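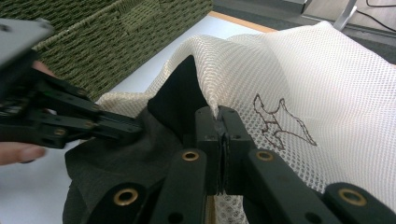
Figure 1. White mesh fabric and dark fabric during the laundry sorting task.

Household Textiles in Shared Accommodation: Sorting, Folding and Storage
Project report, Department of Home Studies, Plernimville
Su-bin Lim, Do-yoon Kong, Ye-seo Byun
Supervisor: Na-rae Na

14 shares | 3 comments

1. Background

The Rundura residence houses 335 students, who share one laundry room on the ground floor. In May the residence office reported that items were regularly left behind, mixed with those of other residents or returned to rooms unfolded. The project group was asked to consider whether a simple routine for sorting and folding could reduce these problems without the purchase of new equipment. The budget for materials was limited accordingly.

2. Sorting

Residents were asked to separate their laundry before it left the room. Small and delicate articles were to be placed in mesh bags, and dark articles were to be kept apart from light ones. The laundry log for the period covers 1,471 loads. Bo-ram Jin of the residence office gave the group access to the log and explained how entries are made at the desk.

The log shows that mixed loads were most common in the evening, when machines are in greatest demand. Several residents wrote that they knew the rule but had only one container in their room. The group therefore recommends that each room be given a second container - a plain basket is sufficient - before any further notices are put up.

3. Folding and storage

Folding was studied separately from sorting, as the two tasks call for different amounts of space. Large flat pieces need a clear surface on which the far half can remain smooth while the near half is brought over. The cream cloth in Figure 2 is at this stage, with a diagonal fold across it and part of the fabric extending over the front of the board.

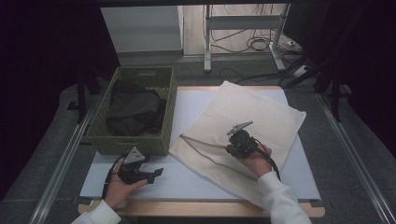
Figure 2. Folding a cream cloth beside the basket.

Storage was the point on which residents disagreed most. Some preferred closed boxes, which keep out dust, and others wished to see the contents without lifting a lid. An open basket with handle slots, such as the olive-green one holding the dark fabric, answers the second wish and can be carried to the table with its contents inside. Its weakness is that articles put in without folding soon take up most of the room, and the group observed this repeatedly on the Kistel corridor.

4. Recommendations

The residence office should provide a folding table on each floor, beginning with Kistel and Lavoie, where the walk to the laundry room is longest. Labels for mesh bags should carry the room number only. Na-rae Na has asked that the log be kept in its present form until the next group has completed its review.

2 likes | Share this report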